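Questions about tidying a laptop desk come in all the time, and we love them! These are the ones we get most at the Ostholm study room.

**What do I really need on the desk?**

A laptop, a mouse and a pad will carry you a long way. Add a big mat underneath and the whole table feels like one proper workspace.
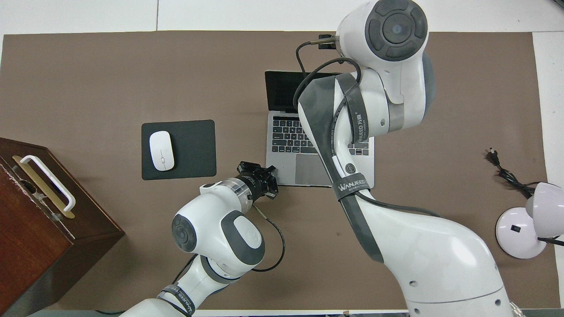 *Ostholm, September*

**Which side should the mouse go on?**

Whichever hand you like! Left-side mousing is great if you're left-handed, and plenty of right-handers try it for a week and stick with it.

**Does a wireless mouse need a pad?**

Many work fine without one, but a plain black pad gives a lovely even glide (and it keeps crumbs off the mat).

**Should I close the laptop when I tidy up?**

Yes please. Take pens and paper clips off the keyboard first, then lower the lid gently with both hands. 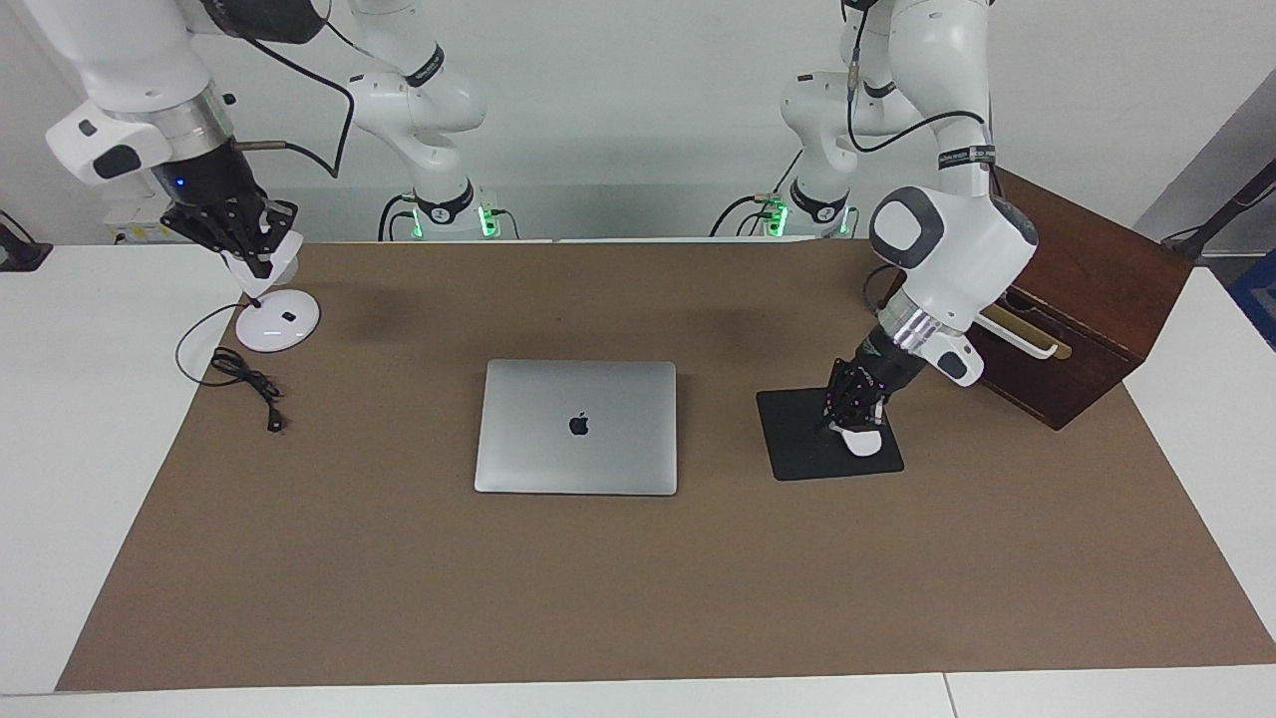 **And the cables?**

Coil them loosely, about as wide as your palm, and leave the plug end where you can find it. Tight bends near the connector are what wear a cable out.

**When can I come by?**

The room is open from 9 a.m. to 8 p.m. Bring your own mouse if you have a favorite!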